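Adoro quando uma casa inteira passa a ter internet decente sem gastar um cêntimo! Quase tudo o que vem a seguir testei no apartamento da Gisela Carrasco, que tem paredes grossas e um router que vivia escondido atrás da televisão.

Comece por tirar o router do armário. A sério, experimente já hoje: em cima de uma estante, à vista, longe do micro-ondas.
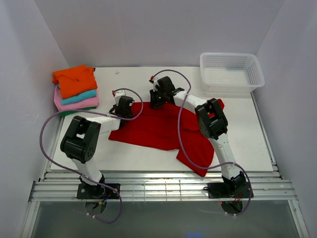
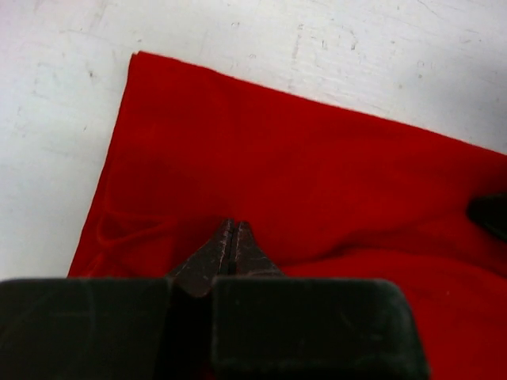

## Cabos e fichas

- Para a box e a consola, use cabo de rede sempre que puder (um de 12 metros dá a volta à sala pelo rodapé).
- Etiquete as duas pontas com fita de papel. Poupa imensas arrelias!
- Pano de microfibra seco nas grelhas de ventilação, com o aparelho desligado.

## Canais e nomes

Na banda de 2,4 GHz, fique pelos canais 1, 6 ou 11 e veja qual está mais livre no prédio. Dê nomes diferentes às duas bandas se a impressora teimar em não se ligar – a da Gisela ligou à primeira!

## Antes de comprar um repetidor

Meça a velocidade junto ao router e depois no quarto, com a porta fechada. No quarto dela passámos a ter 40 Mbps, e chega perfeitamente para ver filmes na cama.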